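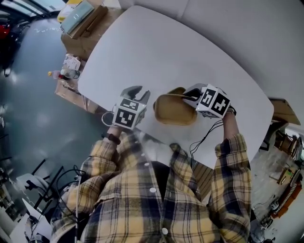 Fig. 1. Hand-held grippers at the white table, right gripper closed on the edge of the tan item.

**Chore Readiness Working Group — Minutes**

Tuesday, April 10, 2018, Gornstead site, upstairs meeting room

**In the chair:** Theda Pfeiffer
**Minutes:** Mabli Pugh
**Also represented:** Hamik (hardware), Tannous (retail floor operations), Skadeck (home services)

**1. Previous minutes**

Accepted with one correction. Item 5 should read "shelf facing," not "shelf cleaning." The Tannous representative asked that the two be kept separate in all future papers, as they are costed separately.

**2. Matters arising**

2.1 The revised task list was circulated. It now holds 40 chores, split between household and shop floor. Skadeck had asked for window cleaning to be added. Left off for now; no one present could state what a pass would look like.

2.2 The definition of "done" for folding tasks is still open. See item 4.

2.3 Hamik confirmed that replacement finger pads have been ordered. No delivery date.

**3. Hand-held gripper work**

3.1 T. Pfeiffer reported. In the hand-held sessions a person supplies the arm, the eyes and the judgment, and the gripper supplies only the fingers. A task that a person cannot complete with the grippers is unlikely to be completed by a machine carrying the same fingers. A task that a person can complete proves nothing about the machine except that the fingers are not what is stopping it.

3.2 The group has logged 167 attempts on soft and semi-soft items with the current fingers. Of these, 27 were abandoned by the operator. The rest were finished, though finishing times vary widely and have not been analyzed.

3.3 Most abandoned attempts involved thin items lying flat. The fingers approach at an angle and push the near edge along the table before they can get under it. Operators work around this by pinning the item with one gripper and lifting with the other. M. Pugh noted that this is a two-handed solution to what most people would call a one-handed chore, and it doubles the hardware cost of any machine that copies it.

3.4 Hamik asked whether the pinning move should be trained out of operators. Discussion followed. The Tannous view was that a chore should be done the cheapest way or not counted. The Chair's view was that operators should be left alone until there is enough material to compare the two methods. Chair's view adopted for now — to be looked at again in July.

3.5 Marker visibility. The cubes on the grippers have to stay in view for position to be recovered. Operators tend to roll the wrist inward when reaching across the body, and the position estimate gets worse when they do. Hamik will look at the angle of the cube mount. No change to the marker pattern is proposed.

3.6 Cables. Operators report that the trailing cables affect how they reach, mainly on long moves to the far side of the table. Skadeck asked for a wireless version. Hamik replied that battery weight would change the feel of the grip more than the cable does. Not pursued.

**4. Household chores: status**

4.1 Skadeck presented its summary of where a machine could be used in a customer's home today without a person standing next to it. Of the 40 listed chores, Skadeck put forward 4:

- moving rigid, dry items from a table to a bin
- closing drawers
- carrying a closed container along a clear path
- vacuuming open floor

4.2 The Chair questioned closing drawers. If something is sticking out of the drawer, the machine has to notice it and deal with it first. Skadeck accepted the point and will reword the entry as "closing drawers with nothing protruding." M. Pugh asked how the machine would know. Left open.

4.3 Tidying footwear and other soft household goods was discussed at length. Picking up a single soft item from a clear surface is reasonable with present fingers. Pairing is a separate problem. So is placing: an item held by its edge sags, and it often lands in a different pose from the one intended. Skadeck's customers would want pairs set side by side and facing the same way, and would regard anything else as not done.

4.4 Folding. Two definitions were tabled. Under the first, a towel is folded if it fits on the shelf. Under the second, the corners must meet within a set distance. Skadeck prefers the first, Hamik the second. The Chair observed that the group has been reporting folding results without saying which definition applies. Both figures are to be given from the next report on.

4.5 Anything involving liquids, heat or blades remains outside the scope of this group.

**5. Shop-floor chores: status**

5.1 Tannous reported on its back-room trial with a fixed arm unpacking cartons. The arm handles cartons that arrive already opened and upright. It does not open them. Staff therefore open the cartons, turn them and slide them into position, after which the remaining work is short enough that most staff finish it by hand.

5.2 The Tannous representative stated that the trial should not be described as a failure. The arm's pick rate on boxed goods was acceptable. The saving is lost in the steps on either side of it.

5.3 Bagged goods were worse than boxed goods. Clear packaging was worst of all, both for finding the item and for judging whether the fingers had hold of it.

5.4 Shelf facing: no progress. The shelf lip blocks the fingers on lower shelves. Hamik has a narrower finger in drawing form only.

5.5 Floor scrubbing by machine is in regular use at Tannous outside opening hours. It was agreed that this counts as a chore that machines can do, with the note that a member of staff walks the floor beforehand to pick up anything loose. The note must appear wherever the result is quoted.

**6. Wording of the July paper**

6.1 The draft opening says that machines "can now perform many everyday chores." The Chair asked for this to be removed. Proposed replacement, drafted at the table:

> "Machines can perform parts of many chores. On the evidence held by this group, few chores can be handed over whole."

6.2 Hamik felt the replacement undersold the hardware. The Tannous and Skadeck representatives supported it. Adopted, with Hamik's reservation recorded here at its request.

6.3 A table will be added with one row per chore and separate columns for preparation, handling and putting right afterward. M. Pugh pointed out that the third column has not been measured by anyone. It will be included and left blank where there is no figure.

**7. Actions**

| Ref | Action | Owner |
|---|---|---|
| 7.1 | Sort abandoned attempts by item thickness and starting pose | M. Pugh |
| 7.2 | Report on cube mount angle | Hamik |
| 7.3 | Reword drawer entry; propose a check for protruding items | Skadeck |
| 7.4 | Report folding under both definitions | M. Pugh |
| 7.5 | Supply staff time spent on carton preparation, by carton type | Tannous |
| 7.6 | Circulate July paper with revised opening and table | T. Pfeiffer |

**8. Any other business**

8.1 Tannous offered a stretch of real shelving for finger tests. Accepted, subject to measuring the freight elevator.

8.2 Operators have asked for shorter sessions, citing wrist fatigue. The Chair will agree on a limit with them directly. Until then no session is to run past the scheduled break.

8.3 Skadeck asked whether results could be shared with its sales team. Declined until the July paper is out.

Next meeting to be set by email once 7.1 and 7.5 are in.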